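Simulation gegen Aufpreis: warum das Abo-Modell von Lauritsen das falsche Problem löst

Meinung

Lauritsen verkauft seit Mai zu seinem Einsteigerpaket für Tischmanipulation ein Simulationsmodul, das im Datenblatt als «vollwertiger Ersatz für die reale Testzelle» geführt wird. Der Listenpreis liegt bei 3.000 Euro im Jahr je Arbeitsplatz. Wir haben das Modul bei Flenden in der Anwendungsentwicklung eingesetzt, parallel zu einer realen Zelle mit gleichem Arm und gleichem Zweifingergreifer. Ich halte das Produkt für technisch ordentlich und den Vertrag dazu für schlecht konstruiert.

Zunächst zur Technik. Der kinematische Teil ist sauber. Gelenkgrenzen, Singularitäten und Eigenkollisionen werden so behandelt, wie man es von der realen Steuerung kennt, und Programme laufen in beiden Richtungen ohne Konvertierung. Die Bahnplanung findet in engen Räumen brauchbare Lösungen, auch wenn ein Möbelstück im Arbeitsraum steht. Wer bisher mit selbst geschriebenen Konvertern zwischen zwei Werkzeugketten gearbeitet hat, spart damit Zeit. Das will ich nicht kleinreden.

Schwächer ist die Kontaktmodellierung. Reibung wird pro Objekt als ein einziger Koeffizient hinterlegt, die Nachgiebigkeit der Fingerbeläge gar nicht. Bei kantigen Teilen fällt das kaum auf. Bei Geschirr, Deckeln und allem, was gewölbt ist und nur an einer kleinen Stelle gegriffen werden kann, entscheidet genau dieser Parameter. In unserer Auswertung stehen 2.333 simulierte Griffversuche, davon 170 als Fehlgriff gewertet. In der realen Zelle lag die Fehlerquote bei denselben Objektklassen deutlich höher, und die Fehler waren andere. Simuliert verfehlt der Greifer das Objekt. Real trifft er es, und es rutscht beim Anheben weg.

Damit ist das Modul für Erreichbarkeitsstudien geeignet und für Aussagen über Griffstabilität ungeeignet. Ein Anbieter kann das so ins Datenblatt schreiben. Lauritsen schreibt «Ersatz».

Die Szenenbibliothek verdient einen eigenen Absatz. Im Grundumfang sind Wohn- und Essräume enthalten, Werkstattumgebungen kosten extra. Die Räume sind mit Türen, Wandleisten und Polsterstühlen ausgestattet, was für die Bildverarbeitung nützlich ist, weil ein Detektor, der nur vor grauem Hintergrund trainiert wurde, in einem möblierten Raum erfahrungsgemäß einbricht. Licht und Schatten lassen sich variieren, Texturen ebenfalls. Die Masse der Objekte dagegen ist fest eingetragen und nur in der teureren Lizenzstufe änderbar. Für einen Physiksimulator ist das eine merkwürdige Grenze. Ich kann einer Tischplatte jede beliebige Maserung geben, aber einem Deckel nicht das Gewicht, das meine Waage anzeigt.

Zum Vertrag. Die Lizenz ist an den Arbeitsplatz gebunden und läuft nach zwölf Monaten aus. Danach lassen sich eigene Szenen noch öffnen, aber nicht mehr ausführen. Ein Export in ein offenes Format ist vorgesehen, umfasst jedoch nur Geometrie und Posen. Reibwerte, Sensorrauschen und die Zufallskeime der Versuchsreihen bleiben im System. Eine Versuchsreihe ist nach Ablauf also nicht mehr reproduzierbar, auch nicht vom eigenen Urheber. Für ein Prüflabor wäre das ein Ausschlusskriterium, und ich sehe keinen Grund, in der Entwicklung einen geringeren Maßstab anzulegen.

Devach, der zweite Anbieter in unserer Vorauswahl, verlangt eine Einmalzahlung und liefert dafür eine dürftigere Oberfläche. Die Szenen müssen dort von Hand aufgebaut werden. Dafür liegen sämtliche Parameter in einer lesbaren Konfigurationsdatei. Nach den Erfahrungen der letzten Monate würde ich diese Datei jeder fertigen Raumbibliothek vorziehen.

Weißer Deckel mit Knauf, helle Holztischplatte, der Greifer noch in der Luft: An solchen Aufgaben muss sich ein Simulationsmodul messen lassen.
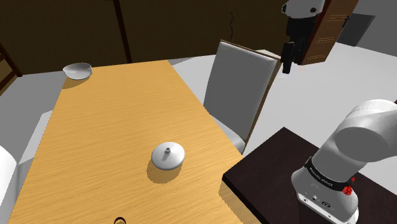
Sunita Negi wendet ein, der Vergleich mit der realen Zelle sei unfair, solange deren Fingerbeläge nicht vermessen seien. Ein schlecht parametrierter Simulator sage nichts über den Simulator aus, und bei Hudthorpe habe man mit nachgetragenen Reibwerten eine brauchbare Übereinstimmung erreicht. Außerdem sei eine Jahreslizenz für kurze Projekte günstiger als jede Einmalzahlung.

Der erste Punkt trifft teilweise zu. Unsere Beläge wurden erst nach der Hälfte der Versuche vermessen, und ich habe die früheren Reihen nicht wiederholt. Allerdings lässt sich die Nachgiebigkeit auch mit Messwerten nirgends eintragen. Man kann sie allenfalls über den Reibwert mit abbilden, und dann gilt dieser Wert nur für eine Griffkraft. Beim Preis hat sie für Projekte unter einem Jahr recht. Unsere laufen länger.

Ich würde das Modul unter 2 Bedingungen wieder bestellen: Masse und Kontaktparameter gehören in die Grundstufe, und der Export muss eine Versuchsreihe vollständig enthalten. Bis dahin bleibt die reale Zelle bei uns in Betrieb, und die Verlängerung ist nicht unterschrieben.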